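Menlow Display Shelving: Set-Up Guide
Section 5. Stocking the shelves

Read this section after the unit has been leveled and the shelves are locked in place (Section 4). You will need a dry cloth, the facing strips from the Plundale accessory bag, and a table or bench to stage stock on.

5.1 Before you load

1. Wipe each shelf from back to front. Let it dry fully.
2. Press down on both ends of the shelf. If it moves, go back to Section 4 and reseat the brackets.
3. Place the staging table beside the unit. Leave enough room to walk between them once the shelf is full.
4. Unpack one case at a time onto the table. Keep labels facing you.

CAUTION: Do not lean on a shelf or use the lower shelf as a step.

5.2 Chip canisters and other round packages

Cans with plastic lids go on the upper shelf, one flavor per position. A can that has tipped over or is leaning on its side takes up the space of two and can roll off the front.
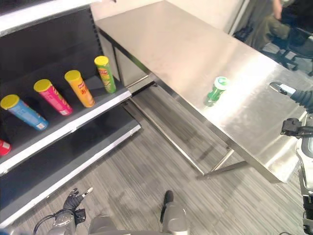
1. Start at the end nearest the table and work outward.
2. Hold the can by the body. Do not lift it by the lid.
3. Stand it upright with the base flat on the shelf, then turn it until the label faces front.
4. Set the next flavor beside it. Cans may sit close together but should not be wedged.
5. If a can has fallen, take it off the shelf, check the lid and the rim for dents, and stand it up again. Put damaged cans aside for return.

NOTE: If your store uses the Gernato planogram, the color order on the sheet overrides the order in which you unpack.

5.3 Boxes

Boxes share the shelf with cans but are kept in their own group at one end. Tall, thin boxes may rest against the back of the shelf. Leave a gap where a flavor is out of stock. Do not spread the other cans to fill it.
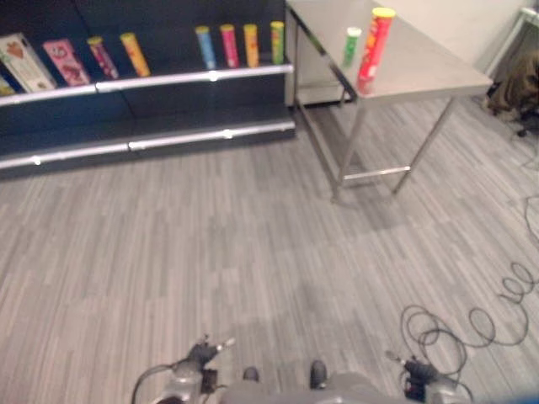

Text: Matsuda, Technical Writer, Menlow Fixtures

5.4 Stock left on the table

1. Check whether any can left on the staging table has an open position on the shelf. If it does, place it now.
2. Return the remaining cans to their case and mark the case with the shelf number.
3. Wipe the tabletop.

CAUTION: Maximum load is 119 lb per shelf, spread evenly. Never stack cans more than 2 high.

Recheck the shelf brackets every Tuesday for the first month of use. For replacement facing strips, order part 200.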